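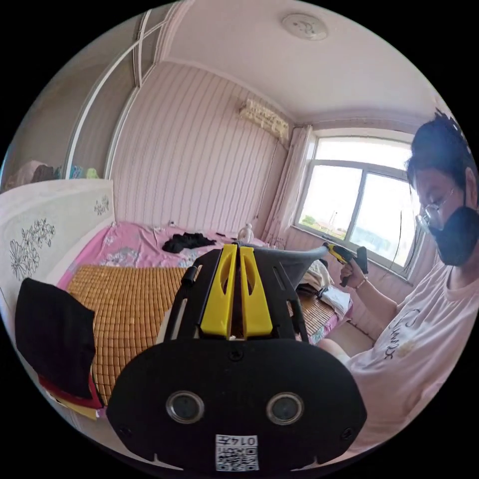 Kanchan Maurya, Lab Instructor

Handout 7: Looking after the hand-held gripper

Check the fingers before each session. Both should stand parallel when open. If one leans, loosen its screw, square it up and tighten again. Wipe both lenses with a dry cloth. Write the label number in the log.

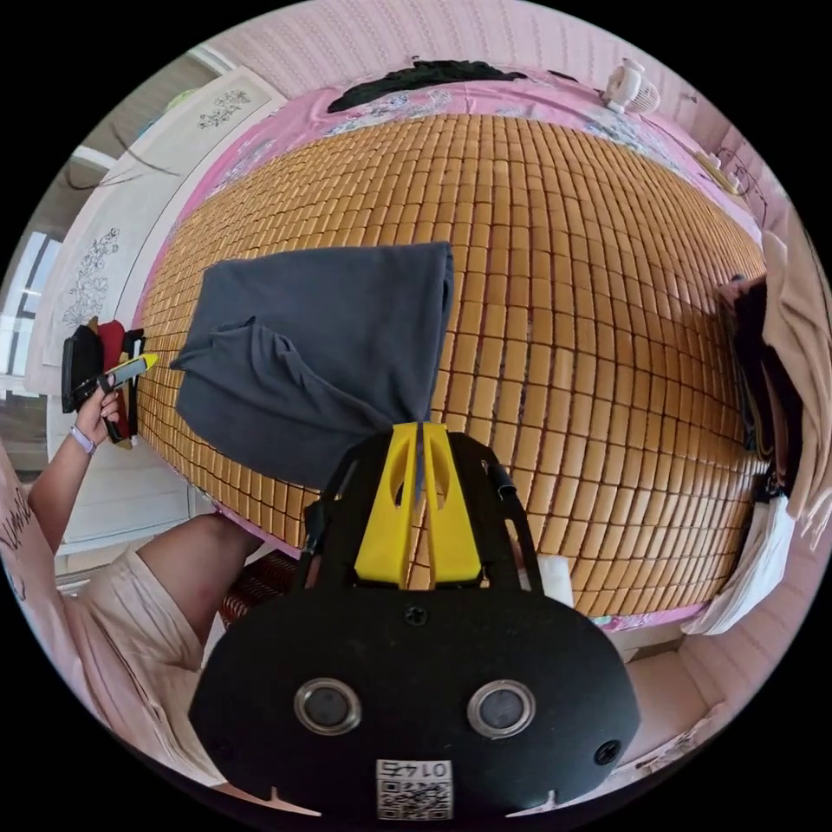 Close the fingers on a piece of cloth and lift it by a corner. If it slips, clean the inside faces and try again. Change the finger pads after 800 grasps. Spare pads are kept in the Nishad drawer. Report cracked fingers to Harish Upadhyay.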